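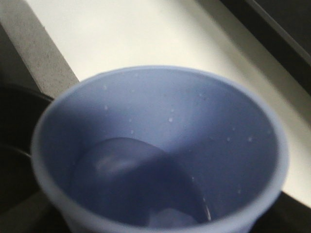
Wokstead Ribbed Cup and Small Bowl, Light Blue

Sold by Ondarik Kitchen Supply
Item no. 1612
Colour: light blue, between periwinkle and lavender
Material: plastic
Availability: in stock, ships from our Zevcombe warehouse

A simple cup for every day. It is wide at the top and becomes narrower to the base, so it is easy to hold for children and for older hands. The rim is rounded and a little thicker than the wall, and it feels soft on the lip when you drink.

Outside, the cup has fine vertical ribs from just below the rim down to the bottom. Inside it is smooth. We like this combination very much: the ribs give you a good grip and the smooth inside is quick to wash. The blue inside looks darker toward the bottom of the cup, but it is one colour of plastic in all the cup.

Small drops can stay on the inner wall after rinsing. Turn the cup upside down on a rack or a towel, or wipe it with a soft cloth.
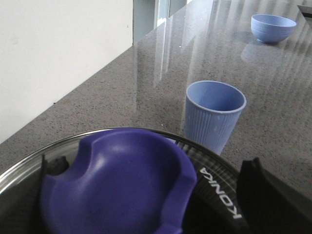 The small bowl

The small bowl comes in a similar shade of blue, with a rounded body and a narrow foot. We use it at home for nuts, chopped herbs, olives, a beaten egg, and also for keys. It is sold together with the cup or alone.

Please note that the cup and the bowl are not made in the same batch, so the two blues can be a little different. In daylight on a grey stone counter they look well together. Under a yellow lamp the colour goes more to grey.

Other pieces in the line

The Baptiste bowl, in dark purple, is a bigger piece with a glossy finish. Many customers buy it first and add the blue cups later. It is also plastic and you can wash it in the same way. The purple is quite strong, and next to polished steel pots and a stone counter it makes a nice contrast with the light blue.

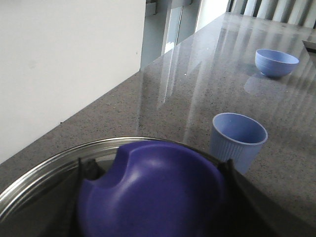
If you are not sure which colours to take, write to us and we will send you small samples of both. The samples are free, you pay only the postage.

Care

Wash by hand or on the top rack of the dishwasher. Do not use steel wool, it will scratch the smooth side. Do not put the cup or the bowls in the oven or on the stove, and keep them away from hot pots when you cook. The cups are not meant for the microwave. If the plastic takes a smell, for example from garlic, leave it for one night with warm water and a spoon of baking soda.

Ordering

The cup weighs 74 grams. Cafés, daycares and camps can order by the carton. We have roughly 800 cups in stock at this moment, and the next delivery is planned for January. For large orders please ask Georges Masri in our trade office, who will also tell you the cost of shipping to your province.

Returns are accepted for 30 days if the piece is not used.

Customer note

"I bought four cups and two small bowls for our cottage. The cups don't slip when my hands have soap on them. I would like to see a bigger cup in the same blue."
Csaba Dudás

Page updated April 26, 2024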